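4.2 The waiting obituary

Most newsrooms in our sample keep a drawer. At Paltunard it is a literal drawer with a folder in it, last opened, by the look of the staples, under a previous owner. At Zirkell it is a tab in the content system labelled "Futures," a name chosen by someone with either no sense of humour or a very good one. In both cases the contents are the same: finished or half-finished obituaries of politicians who have not yet obliged by dying.

We coded 848 political death notices for the presence of pre-written material, using the markers set out in Section 3 (archival quotation, chronological career summary, and the tell-tale shift from present to past tense somewhere near the fourth paragraph). Of these, 400 contained at least one block of text that could be matched to an earlier profile by the same outlet. The matching was often embarrassingly easy. One former provincial minister was credited in his obituary with being "tipped by many as a future leader," a prospect that had been dimming for decades and might now be considered closed.

The structure of the notices varied little. The death comes first, then the place, then the age, then the illness if the family has released it. The funeral arrangements follow, with instructions on where the public may stand. Only after that does the reader learn what the person did in office, and here the pre-written block arrives, recognizable by a sudden improvement in the prose. Sub-editors we interviewed called this point "the seam." Reporters called it something else, which our ethics protocol obliges us to leave out.

Seams matter because the two halves are written under different rules. The upper half is produced in minutes and is cautious to the point of numbness. The lower half was produced at leisure, frequently by a junior who has since left the paper, and it carries the political judgments of its year of composition. A treasurer regarded as reckless when the file was opened will be buried as reckless, whatever the intervening budgets have done for his reputation. We refer to this as sedimented judgment, and we apologize to the geologists.

Updating the files is, in principle, somebody's job. In practice it is assigned in February, when the legislature is quiet, and abandoned as soon as it isn't. Staff at 7 of the 11 outlets told us that a review had been "started." None could tell us where it had stopped. The Yeoh group had gone furthest, issuing a memo on Friday, June 23, 2023 that required every file to carry the initials of its last reader. Most now carry the initials of the person who wrote the memo.

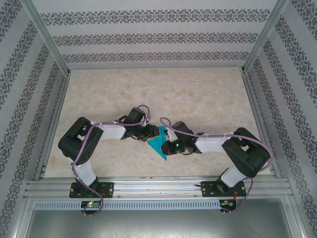 Figure 3. Two arms working at a turquoise-blue piece on a stone-patterned tabletop.

Guangming Shen, commenting on an early version of this section, objected that we make the practice sound lazier than it is. The alternative to a stale file, he pointed out, is a reporter ringing the former chief of staff at six in the morning and printing whatever comes back, and the former chief of staff has been rehearsing for this call since the election loss. His own preference was for the stale file, on the grounds that at least its biases had been written down before anyone was crying.

We accept the point in part. In notices with no detectable pre-written block, tributes from party colleagues occupied most of the space ordinarily given to the career, and unfavourable episodes were confined to a single clause, usually beginning with "despite." The late member was a fighter, a mentor and a friend to all sides of the chamber. Hansard, where we checked it, recorded the friendships in a different tone.

Anisa Setiawan's suggestion that files be dated at the foot of the published notice was put to our interview subjects and met with something close to horror. Editors at Tutero felt readers would be upset to learn that a tribute had been sitting about for years. One asked whether we had considered the feelings of the living, several of whom, he added, ring up now and then to ask how theirs is coming along.

Those calls turned out to be common enough to need their own coding category, and we take them up in Section 4.3.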